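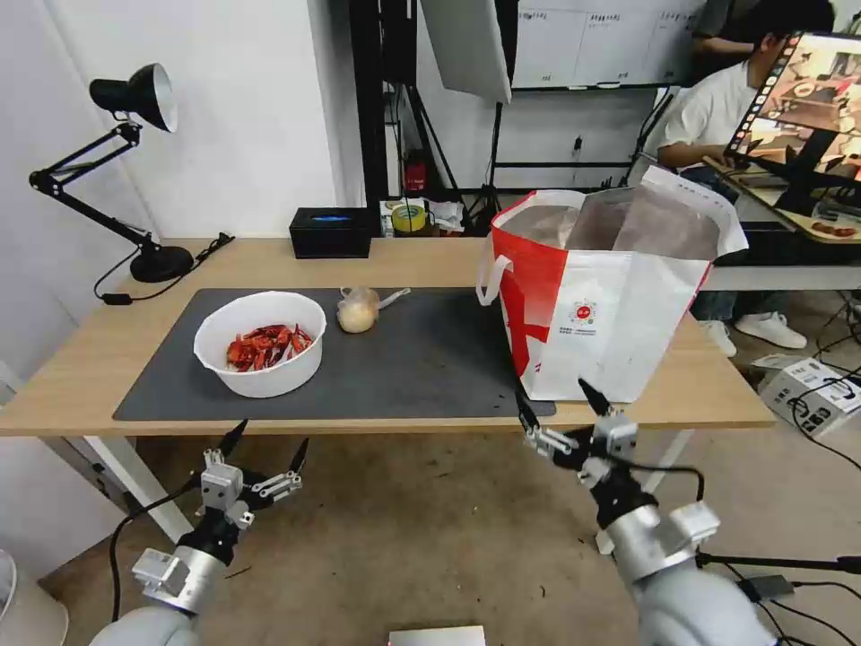 According to Rūta Koppel, the Prekmont was the first small desktop computer that a household could open, repair and close again with a single screwdriver. Her view is widely repeated in accounts of the machine, although Iddrisu Lamptey has argued that the earlier Matus came close and was let down mainly by its glued fan housing.

The Prekmont is a compact desktop computer designed and sold by Fanent. It was released on Mar 30, 2018, at a launch price of $2,290, and was aimed at home offices, schools and small studios. A version with a larger drive and a faster graphics card sold for $3,000.

Design

The case is a grey aluminium box with a removable side panel. Memory, storage and the power supply can be replaced by the owner. The processor is soldered to the main board, a choice criticised by several reviewers at the time. The rear panel carries 7 ports, and the power button is on the underside of the front edge, where many users found it hard to reach.

Cooling is provided by one slow-turning fan. Early units produced a faint whistle under heavy load, and Fanent changed the shape of the fan blades in October of the same year. Owners of early units could request the new part free of charge.

Software

The computer shipped with a choice of two operating systems. A set-up program named Nzioka copied files and settings from an older machine over a network cable. It did not transfer email accounts, and this was left out of later versions of the printed manual without being corrected in the program itself.

Reception

Reviews praised the quiet running and the clear labelling inside the case. The price was the most common complaint, as comparable desktops could be bought for roughly 20 per cent less. Lamptey's review also noted the short power cord.

See also: Matus (computer); Small form factor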